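The Number 14

Posted 2019-10-18 in Stories

My aunt left me her place in the will of a woman who had never once said she liked me, so you can imagine my face in the solicitor's office. A flat over a shop in Gisard, third floor, no lift, contents included. My mother got the good china. My brother got a clock. I got 30 years of somebody else's carrier bags and a view of the bus station.

I went down in April to clear it. The plan was three days, in and out, keys to the agent, home again in time to feed the cat. I had taken bin liners and a flask and a really enormous packet of biscuits, and I remember feeling quite brisk about the whole thing, standing on the landing with my sleeves already rolled up like a woman in an advert.

The key didn't work. That was the first hour gone. You had to lift the door a bit by the handle and lean on it with your hip while you turned, which the solicitor had not mentioned, and which I learned from the man in the flat across the way, who came out in his slippers, did it for me in one go and went back in without saying hello.

It smelled of her inside. Lavender and toast, and that pink soap she had, the sort that cracks. I hadn't been in there since I was 14 and I'd have said I remembered nothing at all about it, but my hand went straight to the light switch, which was in a stupid place, low down behind the coats.

I should say something about my aunt. She drove a bus. She was the first woman to drive one for Surnus, which was the company that had all the routes along the coast before it was sold, and she drove the number 7 out to Kotian and back until they made her stop. She wasn't a warm person. She shook hands with children. If you were sent to stay with her, as I was one summer when things were bad at home, you got up when she got up, which was before the gulls, and you went to work with her, because there wasn't anybody else to leave you with.

So that was my summer. I sat in the seat behind the driver with a book and a bag of sandwiches and went to Kotian and back, Kotian and back, all day long. I was furious. Other girls my age were on the beach! I could see them on the beach, from the bus, every single trip. She didn't talk to me while she was driving and she didn't talk to me much when she wasn't. In the evening we had eggs and listened to the radio, and at the end of August my mother came and got me and my aunt shook my hand. I never went back. I sent Christmas cards, and she sent Christmas cards, and hers just had her name in.

Anyway. I started with the bedroom, on the grounds that it would be the worst, and it wasn't too bad. Uniform jackets, pressed, in the plastic from the cleaner's. Sensible shoes. A drawer of scarves I'd never have guessed at – proper silk ones in oranges and greens, folded up in tissue, and as far as I could tell not worn. I put one on and then I felt funny about it and took it off again.

By the second day I had got into a rhythm. Charity, tip, mother, me. The "me" pile was meant to be nothing and it kept growing. A potato peeler, for heaven's sake. An eiderdown. I rang my brother to ask whether he wanted any books and he said what sort, and I said bus timetables, mainly, and he said no, he was all right, and how was the clock supposed to be wound? As if I'd know.

It was the timetables that did it, in a way. She had every one, in order, in shoeboxes. I was going to chuck the lot. I'd got the first box as far as the door when I saw that she had written on them. Tiny pencil, down the margins, next to the stops. I sat down on the floor with my coat on to have a look.

It was people. No names, she didn't do names, but people. "Grey coat, to hospital, sits left." "Boy with cello, wait for him." "Twins – one is ill." Next to the stop at Sosteo bridge she'd put "old man, dog, does not get on, wave." That one went on for years. I went from box to box following the old man. Every year a new timetable came out, and every year she copied him over into it. Wave. Wave. Then a year when it said "dog only, with daughter", and she still put wave.

I don't know how long I was down there. The tea went cold in the flask, which is meant to be impossible, it says so on the side. I found a wedding (one of the twins, I think, but it might have been the cello boy). I found a woman who counted out her fare in coppers and who, from the October on, was down as "do not charge". I found the driver of the number 12, going the other way, who had a moustache and then a beard and then a moustache, and who for one winter had nothing beside him but a small pencil cross, and I still wonder about that.

You'll have got there before me. I'm slow. It was dark before it crossed my mind to look for my own summer.

It took some finding, as that box was at the back of the wardrobe and not with the rest. I took it through to the kitchen and put the big light on, and ate five of the biscuits standing up. I wasn't hungry. I only wanted to be doing something with my hands.
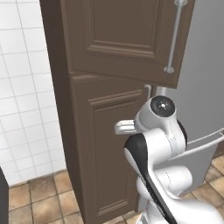 I'd better be truthful and say that I nearly didn't open it. There's a lot to be said for a person who shakes your hand. You know where you are. I had spent most of my life being perfectly comfortable with the idea that my aunt had put up with me for nine weeks out of duty, and I'd got some good stories out of it too, I did her voice at parties. I didn't want to find "niece, sulking" next to a bus stop. I didn't want to find nothing, either.

It was a summer timetable, the yellow one. She'd filled it in as usual all down the margins, the hospital coat and the old man and the rest of them. I read it from the top, slowly, with my finger. Depot. Market. Station. Harbour. Nothing about me at any of them, and nothing at Sosteo bridge, where it just said wave. I got to the end of the outward page and turned over.

At the last stop on the way back from Kotian, the one by the sea wall, there's a bend. I'd forgotten it. The road comes up over the top and then drops, and for a moment, if you're sitting high up, there's no road in front of you at all, only water. I used to put my book down for it. I was extremely careful about it. I'd hear the engine change on the hill and I'd turn a page, very casual, and look up just in time, and then back down again before she could catch me being pleased.

She had written: "Go slow here. She looks up."

So then I had to sit down.

It was under the evening buses as well. It was in the column for the ones that ran at weekends. She had gone through and put it beside every service we did, all that summer, "slow here" and "slow", and by August just an S. And the thing is, we were always late into Gisard. I remember it! I remember people tutting as they got off, and her looking straight ahead with her hands on the wheel, and me thinking, well, she's not even any good at it.

I didn't finish the flat in three days. I rang work and told them it was more complicated than I'd expected, and I rang next door about the cat. I gave the jackets to the little transport museum, who were thrilled, and I took the eiderdown and the peeler and all the shoeboxes home in a hired van. The scarves too. I've got the green one on now, as it happens, and it goes with nothing I own.

Before I left, though, I went and caught the bus. It isn't called the number 7 any more, they've muddled all the numbers up, it's the 14 now and it's got a screen in it that tells you to mind the step. I went out to Kotian and had a bag of chips on the wall with the wind blowing my hair into them, and then I got on the one going back. I had the seat behind the driver. He was a young lad, chewing gum, with one of those haircuts. I thought about saying something to him. I even leaned forward a bit. But what do you say?

We went up the hill and I heard the engine change. He took it at a fair old lick, to be fair to him he'd got a timetable to keep, and we were over the top and down the other side almost before I'd got my head up. There was the water, and then there was a garage and a man selling strawberries.

I stayed on when we got in. I told him I'd missed my stop, and he shrugged and let me, and we went round again.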